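Drakham Clothing Exchange
Minutes of the regular meeting, 29 May 2026
Held in the sorting room at Sokumthorpe

Gebremedhin Gebremichael was in the chair and Kalkidan Lemma took the notes (with apologies for the handwriting in the first draft, which a few of you were kind enough to say you could read). The meeting opened a few minutes late so that everyone could finish their tea, and Gebremedhin welcomed three new faces, all of whom had come along after the spring swap and all of whom went home with a job to do.

The minutes of the last meeting were agreed with one change: the rail we bought is from Berhe, and we had written it down as coming from Roro. Kalkidan will put that right.

1. The folding table

We talked for quite some time about the white table, and it was a happy conversation on the whole. People like having a pale top to work on, especially for dark things, as you can see the outline of a sleeve or a hem right away and don't have to go feeling for it. The wish was expressed, warmly and by several people at once, that garments not be left lying bunched up on it between turns. A black top in a heap takes twice as long to sort out as one that was laid down with a little care, and it is hard to tell which end is which.

Agreed: lay each piece lengthwise across the table before starting on it, and smooth out the gathered end first.
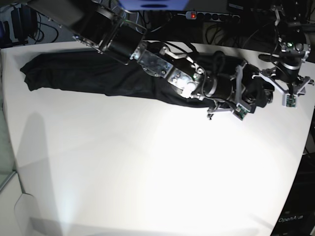

2. Dark knits

Kalkidan reported that we now have 109 dark knits waiting to be folded, which is a lovely number to have been given and rather a lot to get through. Most are black or navy, and she asked that the two be kept in separate piles, having spent a good part of one afternoon carrying pieces to the window to decide between them.

There was a long and friendly exchange about handling. Soft knit fabric wants to be picked up with a small pinch and then allowed to hang for a moment before it goes down. Grabbing a big handful only puts in more creases than you started with, and the deeper the folds, the harder it is to judge the color anyway. Gebremedhin said he has been guilty of the big handful for years and will try to mend his ways. We all promised to remind him.

Agreed: navy to the left-hand shelf, black to the right, and anything doubtful goes in the middle until there is good daylight.

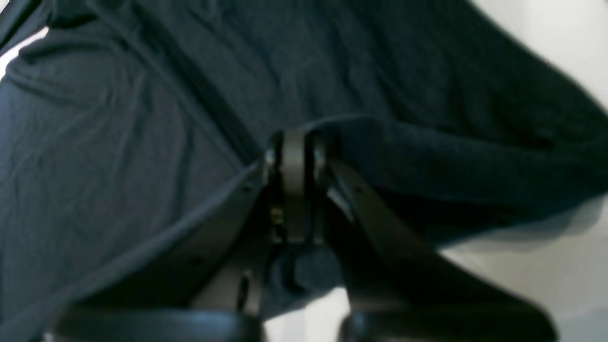 Kalkidan Lemma wondered whether the navy pieces might be better on hangers altogether, and said that if the Berhe rail will take the weight she would gladly give it a try for a month and let us know how the shoulders hold up. There was plenty of support for this. Gebremedhin asked only that the heavier ones stay on the shelf, and Kalkidan thought that was fair.

3. The walls

A shorter item, though we managed to stretch it out. The off-white wall is plain and we have talked before about putting up a folding chart, the sort with big simple drawings that a newcomer can follow with their hands full. One suggestion was to paint the wall a cheerful yellow instead. It was a generous offer, and the paint is already in somebody's garage, but the feeling in the room was that a pale wall is kinder to the light and makes it easier to see what you are doing. The chart can go up as soon as the drawings are ready, and it should hang high enough to be read from the table.

Agreed: no painting for now, chart to go ahead, and up to 40 dollars may be spent on printing it. 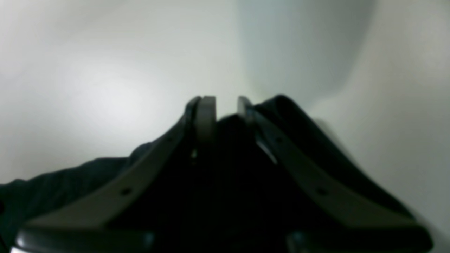

The plain off-white wall.

4. How we fold a long-sleeved shirt

Gebremedhin had asked for this one to be on the list, as we seem to have at least four methods between us and the piles come out in four different sizes. We went through it from the beginning. The shirt is spread on the table as flat as it will go, body first, with the hem pulled straight so there is one good edge to work from. Then the sleeves are drawn out to their full length, one at a time, clear of the body. It was felt that people rush this part, and that a sleeve held by both ends and laid down in a straight line saves a good deal of fussing later on.
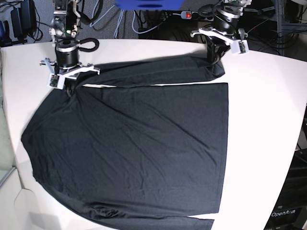 Once both sleeves are out, each is folded back across the body, then the sides come in, and the shirt is folded up from the hem in thirds. Small wrinkles in the body can be brushed out with the flat of the hand before the first fold, and after that they are best left alone. Gebremedhin will write this up in a few lines to go with the chart, and has promised to keep it to one page.

5. Money

The balance stands at 3,896 dollars after the rail was paid for. We had set aside nearly 50 for shelf labels and have not yet spent any of it, so Kalkidan will order them this coming week, in large print.

6. Anything else

The Roro storage boxes are still in the hallway and people are still walking into them. They will be moved under the shelves before the next meeting. Thanks were given for the lemon cake, and the recipe is to be passed around.

The meeting closed with the washing up still to do. Next meeting at the same place, date to be sent out by Kalkidan.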